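Home › Tableware › Bowls › Pondstead everyday bowls

Pondstead Everyday Bowls – Ceramic Serving Bowl and Plastic Side Bowl

Item number 2125
In stock. Ships from our warehouse in Fistevcombe.

The Pondstead line is our simple tableware for daily use. It has one ceramic bowl and one plastic bowl, and you can buy them separately or together. Many customers take one of each, put the big one in the middle of the table for salad or noodles, and keep the small one next to it for sauce, peelings, nuts or the portion of the youngest child.

We have sold these bowls in our shop for six years, and in this time we changed only the packaging and the list of colors. The shapes are the same as in the beginning, so if you bought a bowl from us before and need one more, it will match.

The ceramic bowl

The body is wide and round and the rim is flat. The flat rim is useful when you carry the bowl full, because your thumbs have a place to rest. It also holds a plate as a cover when you want to keep food for the evening. The glaze is white inside and outside. The bottom ring has no glaze, and we polish it before packing, but on a very soft table surface we still recommend a cloth or a mat under it.

You can use the ceramic bowl in the microwave and in the dishwasher. Please do not put it in the oven or directly on the stove. If it was in the refrigerator, let it stand a while before you pour in hot soup.

The plastic bowl

This one is smaller and shallower, with a rim that opens slightly to the outside. It is light, and a child can carry it without help. The color is bright blue. Last year we had also a green one and this color is finished, we are sorry. The plastic bowl is not for the microwave. It can go in the dishwasher on the upper rack only. Tomato sauce and turmeric can leave a shade on it if they stay overnight, so rinse it the same evening.
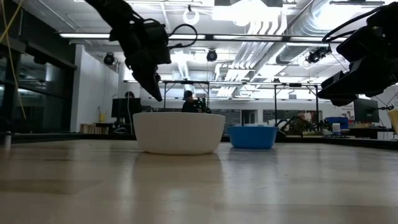 Jaunzems wrote in the customer reviews that the white bowl is heavier than expected, but this is good at our table, it does not slide away when two people take salad at the same time. The blue one went to the children on the first day and I had to order another for myself. I only wish there was a lid for the big one.

A lid is asked for often. We do not have it in the program now. For the refrigerator, a flat plate does the work, or the stretch covers from Prukari, which you find in our kitchen textiles section. Take the large size for the ceramic bowl and the medium size for the plastic one.

Sets

Single ceramic bowl
Single plastic bowl
Pair – 1 ceramic and 1 plastic
Table set – 2 ceramic and 4 plastic

The table set comes in one box with cardboard dividers. Please keep the dividers if you plan to store the bowls or move house, they are made to the shape of the rim and are difficult to replace.

Stacking and storage

The plastic bowls stack inside each other and take little space. Ceramic bowls can be stacked too, but put a sheet of paper or a thin cloth between them. The small bowl also fits inside the large one, and this is how most people keep the pair on the shelf.

Small differences

The ceramic bowls are glazed by hand. A small point in the glaze or a rim that is a little thicker on one side is normal and is not a reason for complaint. A crack or a chip is a different matter – write to us, add a photo of the bowl and of the box, and we send a new one. You do not need to send the broken one back.

Delivery and returns

Orders received before noon leave the same working day. Unused bowls can be returned within the period written on your invoice, in the original box. For orders over 6 table sets please ask us first, as we may need to wait for the next delivery, which is planned for June.

Related products: Pondstead dinner plate, Pondstead mug, Prukari stretch covers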